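Recording Cloth Folding Episodes on a Two-Arm Bench

Coden guides > Data collection > Soft items

This page covers how to record folding episodes for the Guritari policy on the two-arm bench at Gritondale. It assumes you have finished the Cantero calibration page and can already drive both arms with the leader handles. If you have only recorded rigid objects so far, read the whole page before you start. Cloth takes longer per episode and more episodes get thrown out.

What you need

The bench with both arms homed
One cloth from the training set
The basket
The recording station, logged in to the Guritari project
Enough free disk space for a full batch

A full batch is 61 episodes. You do not have to record it in one sitting, but try to finish it with the same cloth and the same lights. If you stop partway, write the last episode number in the batch notes so the next operator can pick up from there.

Setting up the table

Wipe the tabletop and let it dry. Lint and loose threads show up well against white and the model will sometimes treat them as part of the cloth. Old scratches can stay.

Check the cables before you power the arms. Each arm should be able to reach the middle of the table and come back without pulling its cable tight. Move the arms by hand through the whole folding motion once and watch the loops at the wrists. If a loop catches on a finger, reroute it now. A snag in the middle of an episode spoils the episode and can shift the wrist connector.

Put the basket in the far right corner and leave it there for the whole batch. It is part of the background for this task. If it gets bumped, push it back into the corner before the next episode.

Placing the cloth
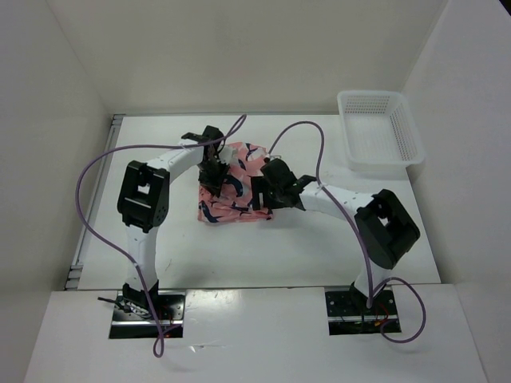
Starting positions matter more than anything else in this task. If the cloth begins every episode flat and square, the policy learns to fold a flat, square cloth and fails on everything else. Drop it from a low height and leave the wrinkles that form. You want both grippers to be able to come down on the cloth from above, one toward each side, and a cloth lying a little left of center, as it does here, is fine for that. Vary the position from one episode to the next, but keep all of the cloth on the table and clear of the basket.

Use a printed cloth for the first batch. Plain fabric gives the cameras very little to follow once it starts to crease. With a print you can also tell from the recording which part of the cloth went where, and that helps when you label.

Recording an episode

1. Home both arms and open both grippers.

2. Drop the cloth and take your hands out of the workspace.

3. Start the recording. Wait 2 seconds before you move anything. The trimming script looks for this still period.

4. Bring both grippers down to the cloth together. Close them only when the fingers are touching fabric. Pinch a small amount. A large handful makes a lump that will not lie flat.

5. Lift slightly and move the arms apart until the slack between the grippers is gone. Stop there. If you keep pulling, the cloth slips out of one side and the arm jumps.

6. Carry the held edge over and lay it down. Keep both arms at the same speed.

7. Open both grippers, raise them straight up, and return to home.

8. Stop the recording.

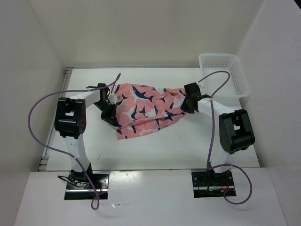

Both grippers on the cloth, with a raised fold running between them.

Watch the fold line during steps 5 and 6. It should run from one gripper toward the other. It does not need to be parallel to the table edge, and a slanted fold is still a usable example. What you do not want is a fold that collapses in the middle, which usually means the arms have drifted toward each other.

Some bunching next to a gripper is normal. Leave it alone. Operators often let go and grab again to tidy it, and this teaches the policy to hesitate.

If you make a mistake

You may correct a missed grasp inside the same episode, up to 3 times. Open the gripper, back off, and try again at normal speed. These recoveries are useful and we want to keep them. After the third miss, stop the recording and mark the episode as failed.

Mark an episode as failed right away if:

A hand entered the workspace
The cloth left the table
A cable caught on an arm or on the cloth
Either arm faulted

Do not delete failed episodes. They go in the same folder with the failed tag, and the training script skips them.

Labeling

Open the batch in the viewer and set two marks for each episode: the first frame where both grippers hold the cloth, and the first frame where both have let go. If one gripper closes well before the other, use the later one. Add the tag "recovery" to any episode with a second grasp.

Then run the check script. It lists missing marks and episodes with dropped camera frames. Fix the marks, re-record the episodes with dropped frames, and upload the batch. Uploads started after 6 p.m. are processed the next morning.

Next page: Moving folded cloth to the basket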